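Packing and Storing Film Cameras for Travel

Film handles travel badly when it is packed carelessly. Carry unprocessed rolls in hand luggage and ask for a hand inspection, particularly for speeds above ISO 200. Checked bags go through stronger scanners.

Take each roll out of its cardboard box and leave it in the plastic can. Write the film speed on the lid in pencil. A Kuvlow pouch, size 79, takes a week's supply and opens flat on an inspection counter.
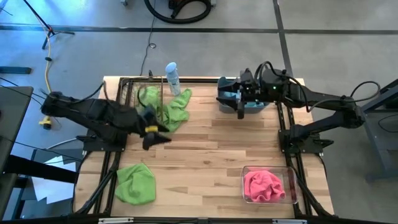 Page 329

Remove the battery from any camera that will sit for more than a month. Wipe the contacts with a dry cotton swab. If there is white residue, use a swab dampened with white vinegar, then a second one with plain water, and let the compartment dry overnight with the door open.

Lenses travel with both caps on, front element up. Degefa silica packets can be dried in a low oven and used again. Replace them when the beads no longer change color.

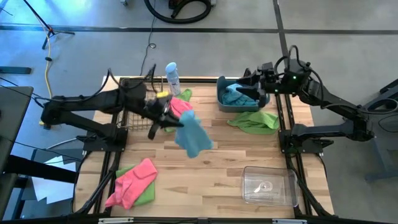
Straps should be checked at the stitching and at the split rings before each trip. A worn ring will cut through webbing. The Prusach ring set, part 3160, fits most older bodies with round lugs; triangular lugs need the wider version.

On returning, label exposed rolls with the destination and month, and send them for processing promptly. Rolls that must wait go in the refrigerator in a sealed bag.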